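4. What people keep, and where they put it

I should say up front that I came to this study sideways. My earlier work was on how people shop for big, dull things (mattresses, mostly), and then my own dog died in January and I found myself on the phone with a pet crematory at seven in the morning, being asked whether I wanted a clay paw print. I said yes without thinking. It's on my bookshelf now, and I have wondered ever since how other people end up saying yes or no to that question, and what they do with the thing once it comes home.

So this section is about keepsakes other than the container for the ashes: paw prints, nose prints, clipped fur, collars, tags, and the odd toy. I talked with 36 pet owners in and near Vemholm, all of whom had lost a dog, a cat or a rabbit. Hatsue Miyazaki did the second reading of every transcript and argued with me over the coding until we agreed, or until one of us got hungry.

4.1 The question on the phone

Almost everyone got the question at the same point, during the first call, while the crematory was still working out when to come by. People remembered the voice far better than the words. One woman told me the man on the phone "sounded like he was asking if I wanted a bag," and she said no, and she has been sorry about it ever since. Another got the very same question from the same firm and thought it was the kindest thing anyone said to her that week!

What struck me, going back over my notes, was how little anyone knew about what they were agreeing to. Clay or ink? One paw or all four? Would the fur around the pads be trimmed first? Several people pictured a flat black stamp and were startled to open a box and find something with weight to it. A few liked it more for that. One man put his straight in a drawer, because (his words) it looked like a paw had just been there.

Palaniappan, the smallest of the three firms whose customers I spoke with, sends out a short leaflet ahead of time with a drawing of each keepsake at full size. Their customers had fewer surprises. I don't want to make too much of this, as the people who picked Palaniappan also tended to be the ones who had planned ahead, with an old or sick animal and a vet who had brought the subject up gently.

4.2 Collars come off last

Nineteen of the people I talked with still had the collar out where they could see it or touch it. It hung on the hook by the door, or around the neck of a lamp, or in one case from the rear-view mirror of a truck. Nobody had bought a special box for it, though plenty of special boxes are sold. I asked about this, and mostly got a shrug. The collar already had a place, so it stayed there.

Paw prints were different. They arrived as new objects in a house that had no spot for them, and so they wandered. I heard about prints that started on a mantel, moved to a bedroom, and went into a closet when a new puppy came home. Two sisters in the study were trading theirs back and forth every few months by mail, wrapped in a dish towel, which I found so lovely that I forgot to ask my next question.

Fur is its own story and I'm not sure I have a handle on it. People either wanted it very much or found the idea upsetting, with hardly anyone in between. The ones who wanted it nearly always mentioned smell. They opened the little envelope rarely, and some had stopped opening it at all for fear of using it up.

4.3 Names and dates

I expected the engraving to matter a lot, and it mattered in a way I hadn't guessed. Full names were rare. What people asked for was the nickname, often one that would make no sense to a visitor (Mr. Beans, Stinky, The Colonel). Dates caused trouble. Rescue animals often have no known birthday, and order forms like the one Stindent uses ask for one anyway. Some owners left it blank and got a phone call about it, which they did not enjoy. Others put down the day they brought the animal home, and were pleased with themselves for thinking of it.

Hatsue's view is that the form should just say "a date that matters to you" and leave two lines. I agree with her. I'd add that the form should have room for a second animal, as several people wanted an old companion's name next to the new one and had to write it in the margin.

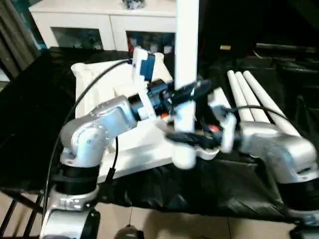
4.4 When the household disagrees

Most of my interviews were with one person, though in a good many of them a partner wandered through the kitchen and joined in. That's how I learned that the one who places the order is often the one who wants the keepsake less. They do it on behalf of somebody else, a child or a husband who can't face the phone call, and then they live with an object they never really chose.

Children had firm opinions. One boy wanted the food bowl kept exactly where it was, with water in it, and his parents went along with that through the whole winter. A teenager asked for the tag and wore it on her backpack until the ring gave out on a Thursday on the way to school; she walked the route back and found it by a storm drain.

I asked every household what they would tell a friend facing the same call. The most common reply was to say yes to the print and decide later whether to look at it. A smaller group said to ask for a day to think. Tralteo does allow that, as long as the owner says so during the first call, but only one of its customers in my group had known to ask.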